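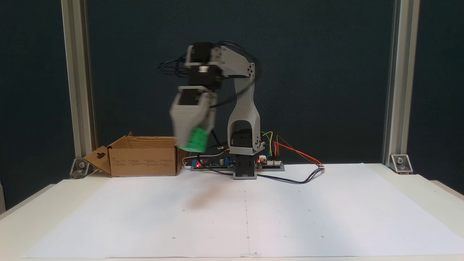 Bench arm with the green piece in the gripper, over by the cardboard box.

Monday, back in the shop

Well, the car is home from Mestbridge, the trailer is swept out, and I finally have a cup of coffee and a clean corner of the desk, so I'm going to get this down before I forget which lap was which. Sorry in advance for the length (you all know how I get after a race weekend).

Result first for anyone who was not there: fourth in class in the first race, second in the second one, and no bodywork to fix apart from the left front dive plane, which has a chip in it the size of a thumbnail. I'm really very pleased. We rolled in on Friday with a car that pushed in every slow corner and we left with one that I'd happily drive to the grocery store.

The big change was the rear bar. We went one hole softer on the inside of the long right-hander problem last month at Medina and I thought we'd found everything there was to find, but Mestbridge has that bumpy braking zone before the hairpin and the rear just skipped across it on Friday afternoon. So on Saturday morning we put the bar back where it was and took the rear rebound down two clicks per side instead, and that was it! The driver came in after four laps grinning and asked us please not to touch anything else. We then touched the front tire pressures, of course, and had to put them back.

On pressures, the note for next time is that we started too low for a cool morning and the tires didn't come to us until the sixth lap of the first race, by which point the leaders had gone. For the second race we set them a pound higher all the way around, and it was good from lap two. Hot pressures were even side to side when it came in, closer than I've ever seen on this car. Please write this one on the whiteboard too, next to the Medina numbers, and don't let anybody wipe it off.

Fuel: we burned more than the sheet said we would. The sheet still has last year's map in it, so that's on me. I'll redo it this week using the logged figures from both races. We had plenty in the tank at the flag, but I'd like to stop carrying that extra weight around in the first half of the race just to make me feel better.

Brakes: front pads are at half and could do a test day, but I want new ones in for Candia. Rears are fine. The pedal went a little long toward the end of the second race and I bled all four corners this morning. A few small bubbles out of the right front and nothing out of the others. Will bleed that one again before we load up.

Gearbox: pulled the drain plug and the magnet had the usual gray fuzz on it, no flakes. Fresh oil is in. The third-to-fourth shift that the driver complained about on Friday never came back, and I can't find anything loose in the linkage, so for now I'm calling it a cold gearbox and keeping an eye on it.

Engine hours have not been added up yet. The dash shows 1,559 miles since the rebuild, and the plan has always been to send it back at 2,664, so there's room for Candia and the test before it, and most likely the race after that as well. I'd still like a leak-down done before we go. It takes an hour and I always sleep better.

Pit stop in the second race: 17 seconds over the minimum. I know, I know. The left rear gun hose caught under the jack and it took us a moment to see it. I've moved the hose hook on the boom farther back, and we'll practice on Thursday evening with the car on the pad, both directions, helmets on. Bring gloves you like. If it rains we'll do it inside and push the car in by hand.

Parts on order: two sets of front pads, one dive plane (left), a box of wheel studs, and the new Grulteck damper pots, which should be here by the end of the week. I'm looking forward to those! The old one on the right rear has been dropping out over curbs for ages, and I'm tired of guessing from the other three.

Still to do before the test: corner weights, alignment (toe first, it looked a hair out on the strings), re-torque the rear hubs, wash the radiator screens, and clean 30 minutes of tire rubber out of the left rear wheel well. Whoever gets here first in the morning can pick, and the hubs are mine unless you really want them.

Data from both races is on the shared drive in the Mestbridge folder. Have a look at the hairpin in race two, laps nine and ten, with the throttle and steering traces side by side. It's lovely stuff.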